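Nenard Cell, Handout 4: Looking After the Gripper Fingers
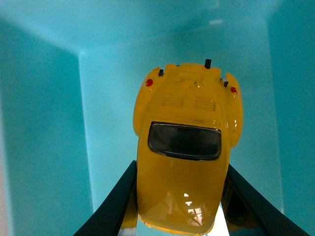
Fig. 1. Wrist camera view: both fingers closed on the yellow toy car.

The fingers are the part of this cell that wears first. Inspect them every 200 picks and replace the pair at 2,000, even if only one looks worn.

Before you start, move the arm to the park position, press the stop, and hang your tag on the switch.

1. Wipe both fingers with a damp cloth. No solvent.
2. Look for nicks on the inner faces. Glossy parts such as the car in Fig. 1 slip first on a damaged face.
3. Check the finger screws with the Zornell driver, set to 33.
4. Wipe the camera window.
5. Release the stop and run 30 open and close cycles at low speed with no part.

Write the pick count in the cell log. Spare fingers are in the Dustville drawer, left and right bagged separately.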